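Stireo to switch Drindale kiln line to lead-free glaze

February 26, 2000

DRINDALE - Tableware maker Stireo will convert the glost kilns at its Drindale plant to a lead-free clear glaze, the company said in a notice to distributors. The change covers all white hotelware made at the plant, including plates, soup bowls, serving dishes and the square line. Production with the new glaze is to start in April.

The present glaze uses a lead-bearing frit, a glass that is melted, quenched in water and ground before it goes into the glaze slip. Lead lowers the melting point and gives the glaze a long firing range, so small differences in temperature from one part of the kiln to another do not show on the finished ware. It also heals pinholes well and produces a high gloss. Properly fired, the glass holds the metal tightly. Underfired ware, or ware decorated with certain copper colors, can release more of it into acidic food.

The replacement frit comes from Wiriya, which supplies it from its works at Illden. It is based on boron and zinc, with smaller amounts of calcium and strontium. According to the notice, the glaze matures at a temperature slightly above that of the old one and has a narrower firing range. Ware that leaves the kiln too cool has an eggshell surface, and ware fired too hot tends to run and collect at the foot.

Stireo said the body recipe will stay the same. Its clay, flint and feldspar proportions were set for the old glaze, and the main technical question in the trials was whether the new one would fit. A glaze that shrinks more than the body on cooling is left in tension and crazes, forming a net of fine cracks that may not appear until the ware has been in use for some months. A glaze that shrinks too little is left in heavy compression and can lift off at the rim.

The trials ran for 17 months. In the first stage the glaze was tested on tiles and small cups in a laboratory kiln. The second stage used full kiln cars, with shapes taken from across the range. Samples were held in an autoclave under steam to swell the body and bring out any delayed crazing, then dipped in ink and examined under magnification. The company reported no crazing on round ware. On square and rectangular shapes, seven of the early trial loads had defects at the corners, where the glaze had drained thin before drying.

The fault was traced to the slip. A boron frit dissolves slightly in water on standing, and the dissolved salts change the way the glaze flows off the piece. Stireo now adds a small amount of fine clay and a flocculant to thicken the slip, and checks its density and viscosity at the start of each shift. Dipping time for angular ware has been lengthened, and the pieces are drained in a different position. Later loads met the company's limit for second-quality ware.

Changes to the kilns themselves are minor. Three things will be done during the shutdown that comes before the April start: burners in the last heating zone will be replaced, thermocouples will be added at car level, and the refractory lining will be scraped or renewed where lead vapor from earlier firings has built up. The lining work takes the most time. Residues left in the brick can volatilize again and settle on clean ware, which would raise the readings even though the new glaze contains no lead as an ingredient. Kiln shelves and props that have been used with the old glaze will be scrapped.

The shutdown is expected to last 10 days. Stireo said it has built up stock of its fastest-selling items to cover the gap, and that orders for discontinued patterns may be held over until the kilns are back at full load.

Finished ware will be tested for metal release with a dilute acetic acid solution. Pieces are filled, covered and left at room temperature for a full day, after which the liquid is analyzed by atomic absorption. Hollow shapes are filled to just below the rim. Flat ware, which holds too little liquid for a reliable result, is tested by area. The company plans to take samples from every kiln car during the first eight weeks and then move to a reduced schedule if the results are steady.

Decorated ware is not part of the first phase. On-glaze colors are fired separately at a lower temperature, and most of the reds and yellows now in use depend on a leaded flux to bond to the surface. Wiriya is working on replacements, and Stireo said it would announce a date for decorated lines when color matching is complete. Until then, decorated pieces will carry the new clear glaze underneath and the existing colors on top.

Buyers who mix old and new stock may see a slight difference in tone. The boron glaze is a little cooler in color than the leaded one, and the difference is easiest to see when pieces are stacked. Stireo will mark cartons of the new ware with a changed batch prefix. Catalog numbers and list prices will not change.

Resistance to cutlery marking and to dishwasher detergent was also compared. The new glaze was the harder of the two and lost less gloss in repeated alkaline washing, according to the notice, although it showed gray metal marks more readily when new. The marks came off with a mild acid cleaner.
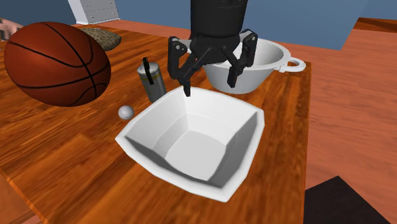
MATERIALS & MANUFACTURING

Distributors can request the technical sheet for the new glaze from Stireo's Drindale office. Sample pieces will be available after the first production firings in April.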